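About us

Piltier is a tea room and a small tea school in Dratbridge. We sell tea by the cup and by the bag, and we teach people to make and serve it. We have been suspicious of most of what is said about tea for as long as we have been open, and this page is mostly a list of our suspicions.

How we started

The room used to be a shop selling curtain fabric. We took it on because the rent was low and the water was soft, and the second of those was a claim by the agent that we have never managed to prove. The first winter we served whatever the wholesaler told us was popular. Much of it was dust with a nice name. A blend called Skidari, which we still sell, was the only thing on that first order we would have drunk at home. We tasted our way through 100 others before we found enough to fill a menu, and most of those went on the compost.

The school came later. Customers kept asking why the same tea tasted thin in their own kitchens. We looked around for a course we could send them on and found plenty that cost a good deal and ended in a certificate. We were not convinced that a certificate pours tea. So we pushed two tables together one October and started doing it ourselves, badly at first, with too much talking and not enough drinking.

What we don't believe

We don't believe tea cures anything. It is warm and pleasant and it gives you a reason to sit down. If a supplier sends us a leaflet with the word "detox" on it, the leaflet goes in the bin and usually the supplier follows.

We don't believe you need a thermometer, a timer, a scale and a special tray before you can begin. Some of our regulars own all four and make very good tea. Some of them own all four and make tea you would pour into a plant pot. We use a timer in lessons for the first hour and then put it in a drawer.

We doubt the word "ceremony" as it is used by shops. There are real tea traditions, and people spend years learning them properly. We haven't, so we don't teach them, and we would be wary of anyone who offers to do it in an afternoon.

We are not sure about fruit infusions either. They aren't tea, strictly, and a few of us would rather they were on a separate menu. But people like them, they sell well after four o'clock, and a good one is better than a poor black tea. The argument has been going on for years and shows no sign of stopping.

What we teach

The main course is called Jang, after the first pot we bought for the room, which had the word stamped underneath and which none of us has ever been able to trace. It runs over 6 evenings, with eight people at most. You will spend the first evening tasting plain hot water from different jugs, and a fair number of people think we are joking. We are not entirely sure it teaches anything, but those who skip it tend to be the ones who later tell us their tea tastes of kettle.

After that we cover black, green and oolong, then milk and when to leave it alone, then infusions, and on the last evening, serving. Serving gets the most groans and is the part we would keep if we had to drop everything else. It is easy to make a decent drink and then slop it into the saucer in front of a guest. We have all done it.

We teach pouring from ordinary kettles and ordinary pots, because that is what people have. Gooseneck kettles are lovely things and make a slow pour simple. We own one. It doesn't come out until the fourth evening, by which time most of the class can manage without it and some have lost interest in buying one, which has probably cost us money.

The rules for pouring, as far as we have any, are short. Keep the spout low. Go thin and steady and stop sooner than you want to. Steady the cup by its handle if the table is busy. Put the napkin down before the cup, on the side where it won't get knocked, and keep the spoons in a holder at the back so that nobody reaches across a full cup to get one. Every one of these has been challenged by a student at some point, and the one about the napkin has been challenged by nearly everyone.

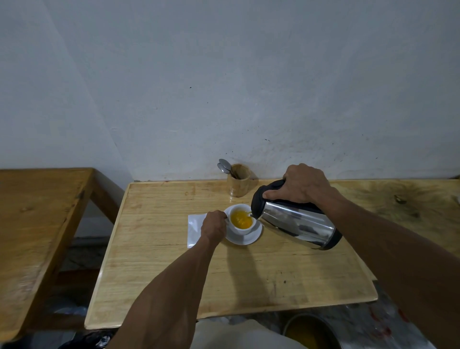
Pouring into a white cup and saucer, with the spoons kept at the back of the table.

About the room

The furniture is wood, and it looks used. We have been told more than once that we should sand and revarnish the lot. Perhaps we should. We have also seen tea rooms where the tables are perfect and you are handed three coasters and a look, and we would sooner have a few marks. Our cups are plain white for a practical reason: you can see the colour of what you are drinking and judge the strength of it. Glass does that too, but it burns your fingers and we got tired of sweeping it up.

There are no screens, and there is one shelf of books, most of them wrong about something. The music is quiet or off. We tried a playlist made for cafes and turned it off before lunch.

What we sell

Loose tea in paper bags, in two sizes. We stopped doing tins because the tins cost more than what was in them. We sell one kind of strainer, which works, and a cup holder for spoons if you ask, although a jam jar does the same job and we will tell you so at the till.

We don't do gift hampers. Every November someone asks, and every November we look at the price of the basket and the shredded paper and decide again that we would be selling people straw.

How big we are

Small. In a good month we pour 1,000 cups, and in a wet February it is nearer 800. We have been asked about opening a second room. We went to look at one, on the far side of Dratbridge, with a large window and a landlord who used the phrase "footfall opportunity" several times. We came home and put the kettle on and have heard nothing since to change our minds.

What people ask us

Whether we do children's classes. We do, in the school holidays, using cool drinks only, and we expect spills.

Whether we can come to your office. Sometimes. We will ask what your kitchen is like, and if the answer is a machine with pods we will probably suggest that you come to us.

Whether beginners are welcome on the Jang course. They are, and they tend to do better than people who have read a lot. If you have read a lot, you are welcome too, but please taste the tea before telling us what is in it.

Whether we give discounts for reviews. No. We would like reviews to be worth reading, including the bad ones. There is one that calls us "a bit much about napkins" and we have left it up by the door.

Visiting

We open at ten and stop serving at half past five. Evening classes start at seven, and the door is locked at ten past so that the first tasting isn't interrupted. You don't need to book for tea, but you do for a class, and you can do that in the room or by ringing us while we are open. If it rings for a long time, we are pouring something and will pick up when the cup is full.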